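**To:** Ralau manipulation software list
**Subject:** Re: [ralau-control] Contact threshold in the panel handling planner

The Pluteck integration group wrote:

> We have reviewed the proposed change to the contact monitor. Our concern is that a single force threshold is being applied to both the wrist and the finger estimates. Please confirm whether the two will be separated before the December release, and whether the planner will continue to treat a panel as a solid rectangle.

Thank you for the review. The two thresholds will be separated. The wrist estimate remains in the control loop, and the finger estimate moves to the Fuvari perception node, where it is combined with the camera views.

Views from the work area, with black parts at the hand or close by:
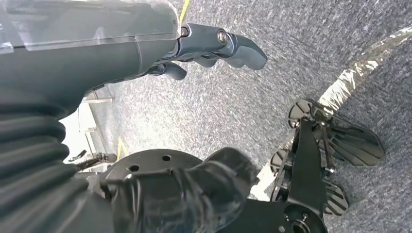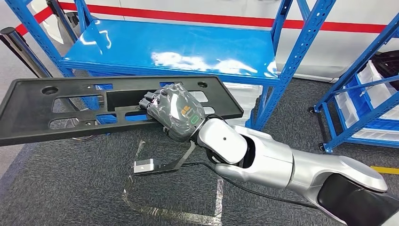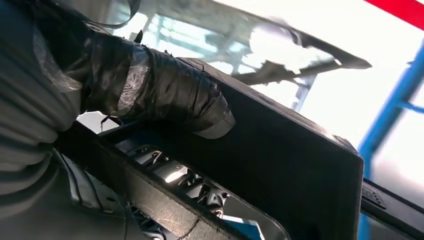

On the second point, the solid rectangle model will be withdrawn. It allowed the planner to propose fingertip contacts over cutouts, and it gave the depth filter no means of telling an opening from a missing reading. The replacement model stores each opening as a closed outline. Contact points must lie on material, with a margin set in the panel file.

The replay set now holds 1096 logged grasps. Of these, 237 were rejected by the old monitor and are being rerun against the new one. Replanning is limited to 3000 milliseconds per attempt, after which the arm holds position and reports a fault. That limit is unchanged.

Members who maintain their own panel files are asked to convert them with the Mtshali tool, version 2. Files in the earlier format will load with a warning until the release and will be refused afterward. Comments on the margin value should be sent to this list.

Ralau Control Software Group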